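The Security Detail Comes With the Parking Space
16 Jun 2026
By Annick Gagnon

Diane Dufour has been governor-elect for 5 days, and she already can't buy a sandwich. I know this because I was in line behind her, or behind the six people who were in line around her. One of them ordered the sandwich. Another, as far as I could tell, interviewed it.

I don't begrudge her the protection. People in this country have become inventive in their anger, and a governor-elect gets the kind of mail that needs reading by someone with gloves on. What I object to is the speed with which a detail turns from a safeguard into a trophy.

Consider Redden, population 3,968, where the mayor, Dale Charbonneau, asked the town council last August for a driver "with situational training." Charbonneau won his last race by 41 votes. The gravest threat to his person, by his own account at the hearing, was a man who followed him through a hardware store to discuss culverts. The council gave him the driver. It did not do anything about the culverts. 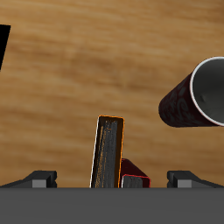
A red cup on its side on a wooden table. Illustration: computer rendering.

The argument for all this is always the same, and it is a hard one to vote against. What if something happens? Sylvie Simard, who sat on the state budget board for years and now writes grumpy letters to this page, calls it the only line item that arrives already crying. Ask what the money buys and you are accused of wishing harm on a public servant. So the question goes unasked, and the next budget has a second vehicle in it.

Meanwhile the people who do get threatened tend to be the ones without a car. Brittany Kowalchuk runs elections in McIntyre County on a part-time salary. During the recount she got 200 phone messages, and a good share of them mentioned her street. The county's response was a pamphlet and a new lock. The lock was nice, she told me. It sticks in the cold.

If I were Dufour, and I'm told this is unlikely, I would start there. Put the decision about who gets guarded in the hands of somebody who doesn't ride in the motorcade. Look at the threats first and the title second. Print the cost once a year, in a font a person can read, and let the officials at the top of the list explain themselves to the clerks at the bottom.

She could still keep her own detail. I'd insist on it. I would only ask that they let her order lunch, because the man they sent up to the counter got mustard, and I saw her face.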